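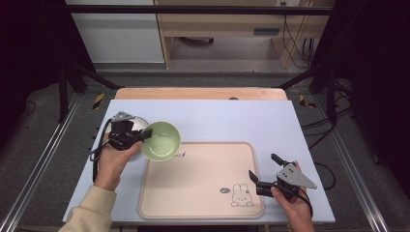
Setting a bowl on a tray with a pair of hand-held grippers.

About Gandeo

Gandeo helps kitchens, care homes, canteens and small packing firms decide what automation equipment to buy, what to budget for it, and when to leave it alone. We don't build robots and we don't sell them. Our customers pay us a fixed fee for a plan, and the plan is theirs to take to any supplier they like.

The company was started by Steinar Eyvindsson and Mikkel Mogensen. Steinar had spent years in purchasing for a catering group and had signed for a good deal of machinery that ended up under a sheet. Mikkel came from the installation side, where he was usually called in after the order had gone through. They kept meeting on the same kind of job: a sound machine, the wrong room, and no money left to change either. We are now nine people, with an office and a test room in the same building.

What we do

Most projects begin with a site visit. We watch the work for a full shift, including the start and the cleanup, and write down each handling step. Tray setting is a typical one. Someone picks up a bowl by the rim, tilts it level, puts it on the tray, and reaches for the next item. It takes a person a moment. To budget for a machine that does the same, you need to know the dishes, the trays, the height of the table, the reach, and what happens when something is out of place.

After the visit we try the main steps on a bench in our test room with the customer's own dishes and containers where we can get them. A few days with hand-held grippers costs very little compared with a full cell, and it shows early which items are going to be trouble. Thin rims, stacked bowls and wet trays come up on nearly every job.

Then we write the plan. It covers:

Equipment, with at least two options at different prices
Mounts, tables, cabling, guarding and floor space
Installation and downtime
Training for the staff who will work beside it
Service, spare fingers and pads, and software fees for 5 years
What to do with the old equipment

We put the purchase price and the running cost on the same page. A buyer who sees only the first figure tends to be back asking for more money by February.

How we charge

A first review is $2,000 plus travel. It includes the site visit, a short written report and one call to go through it. Bench trials and full purchase plans are quoted separately once we know what is being handled. We take no commission from manufacturers or dealers, and we don't accept loan equipment that comes with conditions. If the review says the work should stay manual for now, the fee is the same and you get the numbers behind that advice.

How we plan a budget

We use a planning sheet called Trovusow. Mikkel wrote the first version for his own use and it has been rebuilt several times. Each line has a price, the date the price was given, and the name of whoever gave it. Lines without a written quote are marked as estimates and carry a reserve. We release a plan for signing when 95 percent of its value is backed by written quotes. Customers keep the sheet and can change it without us.

We also ask customers to decide before ordering who will own the equipment inside their company. It can be the kitchen, maintenance or operations, but the service bills have to land in one department's budget.

Who we work with

Our longest-running customer is Vestergaard, a meal service that sets trays for several care homes. We have planned its equipment purchases in stages, one line at a time, so that each stage is paid for before the next is ordered. We have also worked with Fultar on packing tables and guarding for its smaller site. Both are willing to talk to new customers about how the work went.

We are a poor fit for large automotive or warehouse projects. There are firms that do those full time and we will say so if you call.

Getting in touch

Steinar handles new inquiries and site visits. Mikkel runs the test room and answers technical questions. When you write, please tell us what is being handled, how many people do the work now, and whether a budget has already been approved. Photos of the work area and a rough floor plan are useful. Visits to the test room are by appointment, and you are welcome to bring your own dishes and trays.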